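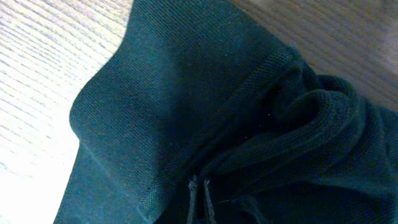 August 27, 2024

The plums came in all at once, the way they do. I went out before breakfast with the blue bucket, thinking I would pick enough for a pie, and by nine I had filled the bucket, the dishpan and the big soup pot, and I was standing under the tree in my slippers wondering what on earth a person does with that many plums. I still don't quite know, but there are 3 trays of them drying in the oven as I write this with the windows open, and the whole house smells like my grandmother's pantry in Skunville.

I called Ubaldo Cattaneo to ask if he wanted any, and of course he did, so I drove a couple of bags over to Tritosville after lunch. The county has torn up the road again past the feed store, and I sat behind a gravel truck long enough to eat four plums and get juice on my good tan pants. Ubaldo was in his garage with the radio going. We talked for well over an hour, mostly about his knee and whether he should sell the boat (he shouldn't, and I told him so, and he was pleased to hear it). He gave me a jar of his pickled peppers and a paperback about lighthouses that I lent him so long ago I had forgotten owning it.

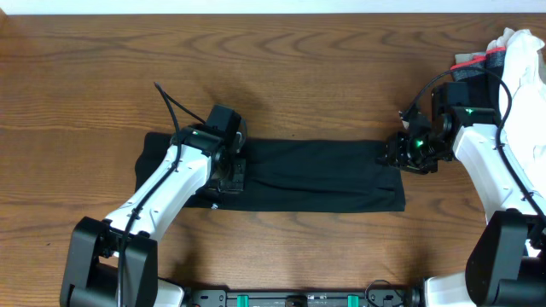

Andri Gasser

On the way home I stopped at Haugen for canning lids and sugar. They wanted $3 for a box of lids that used to be half that, and I grumbled and bought two boxes anyway – plus a bag of peppermints, which I did not need. The girl at the register asked if I was making jam and told me she puts a little cinnamon in hers. I'd never thought of it with plums! I may try a small batch that way and keep the rest plain, so that if it's awful I've only spoiled a few jars.

It rained a little around suppertime, just enough to settle the dust. I had eggs on toast and some of the peppers, which were hotter than last year's, and then a letter to Irnis that I have been putting off since the start of the month. It ran to four pages once I got going. I told her about the plums and the road and Ubaldo's knee, and I asked whether she has made up her mind about coming in December. I would dearly love to have her here for the holidays, but I tried not to press. She has her own house to think of, and the train is a long day for anybody.

The oven timer just went, so I had better turn the trays. Tomorrow jam, if I can find the funnel.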